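# Caring for Dishes, Racks and Work Surfaces in the Shared Kitchen

Revised Jul 28, 2025. Issued to residents of Plendholm House and the Bekgate annex.

Air drying is the preferred method for all tableware in the shared kitchens. Cloth towels pass grease and lint from one item to the next, and they are seldom changed often enough in a busy household. Rinse each dish in clean hot water before it is racked, and let it stand until no moisture remains. 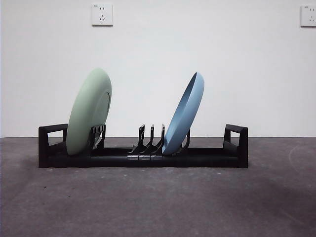 Plates dry fastest when air can reach both faces. Stand them upright and leave a gap between one and the next; large dinner plates should not be leaned against bowls. The long black rack holds a green plate toward one end and a blue one well apart from it, and spacing of that kind is suitable whenever the load is light. Glasses and cups are to be dried separately, upside down on a folded mat.

## Cleaning the rack

Racks collect mineral scale and soap film. Wash them once a week in warm water with ordinary dish soap. Where scale has formed, soak the rack for 5 minutes in equal parts white vinegar and water, scrub with a soft brush and rinse well. Never mix vinegar with bleach.

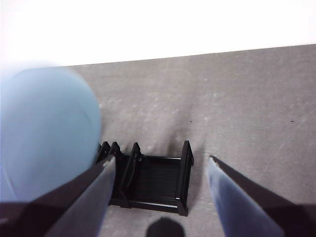

Residue tends to settle in places a sponge cannot reach. An old toothbrush is adequate for most of them. On a rack with a slatted base, work along the slats and then across them, and finish around the foot of each prong. Dry the rack fully before returning it to the counter — standing water beneath it will mark many finishes.

## Work surfaces

Wipe surfaces after every use with a damp cloth and mild detergent. Abrasive powders and steel wool are not permitted on any counter or table. Stubborn spots may be treated with a paste of baking soda and water, left briefly and wiped away without heavy pressure. Cutting boards must be used for all food preparation.

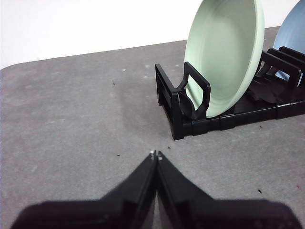
*Gray tabletop with a mottled, lightly speckled finish.*

Replacement brushes and mats are kept in the Eklund supply closet. Residents who find a cracked rack or a lifting counter edge should report it to the house office before the next scheduled inspection.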